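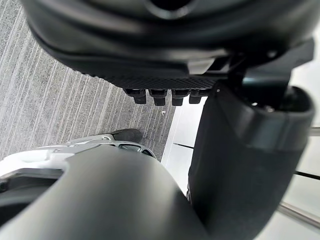
Roswitha Berchtold still has the gloves. They're in a shoebox on top of her refrigerator, and she got them down before I'd even sat, because I'd told her on the phone that I wanted to hear about the Flurkuren hillclimb and she figured we should start with the hands.

"Feel that," she said, and dropped one in my lap. The palm was worn thin as a paper napkin. "One season. No power steering, and a gearbox that hated me."

I've been wanting to do this interview for years! If you follow hillclimbing at all (and I know there are more of you than the TV people think), you've heard some version of the story. Small family garage in Gramau, homebuilt single-seater called the Mornerlow, a driver nobody had on their list, and one very wet September afternoon. What I hadn't heard was how close she came to not starting.

"The clutch cable went in practice," she told me. "Pirmin had a spare, but it was for the old car, and it was too long. So he looped it. He just made a loop and tied it down with wire, and he said, don't look at it."

Pirmin is Pirmin Ortner, her mechanic for all but the first year. Did she look at it?

"Of course I looked at it. It was horrible."

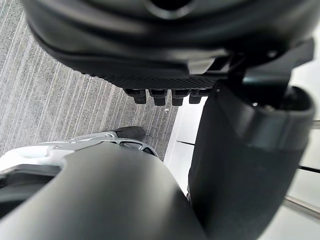
The Flurkuren course had 18 corners back then, before they straightened the section by the sawmill, and Roswitha can still do every one of them with her eyes shut. She did them for me at the table, hands up on a wheel that wasn't there, shifting with her right and muttering. She lifted at the chapel. I asked why, since everybody I've talked to says the chapel was flat out.

"Everybody you talked to is lying," she said. "Flat in the dry, maybe, if you were Ferdinand. In the rain you lifted or you went to church."

Ferdinand Nägeli was the favorite that day, and he'd been fastest on the first run by 4 seconds, a silly margin on a hill that short. He ran before her in the afternoon too. The rain had eased off by then and the top half of the road was starting to come in, so he went for the harder tires. Roswitha and Pirmin talked about doing the same and decided against it, mostly on account of money.

"We had one good set of wets and one bad set of everything else," she said. "People call it strategy now. I've read that it was strategy. It was what was in the van!"

Nägeli slid wide at the second hairpin, kept it off the bank, and lost a pile of time getting going again. She didn't know any of that when she pulled up to the line, with car number 57 taped on the nose because the paint hadn't dried.

I wanted to know what she remembered of the run itself, and it took her a while to answer.

"The noise stopped bothering me," she said finally. "And there was a big puddle after the bridge, and I hit it straight, and I thought, oh good."
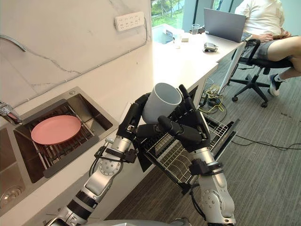
Her total for the two runs put her ahead of Domenica Lüthi, who'd had a lovely clean day in a much newer car and who, Roswitha says, was the first one over to shake her hand. Nägeli ended up third. He sulked until dinner and then bought the wine, and they stayed friends.

She raced for two more seasons after that and never won on that hill again. The Mornerlow got sold for parts, apart from the steering wheel, which Pirmin has, and which she'd like back (Pirmin, if you're reading, she's serious).

These days she helps out Rahel Camenzind, who's running her first full season in the small-engine class, and I asked what kind of advice she gives.

"I tell her to walk the course. She walks it with her phone out, filming, and I tell her to put the phone away and walk it again." She put the lid back on the shoebox. "She's quick, though. She's too early on the brakes and she's quick anyway, so imagine."

I asked if she'd ever want another go up the hill herself, just for fun, in something old. She said the knees were no good. Then she asked me what kind of car I had in mind.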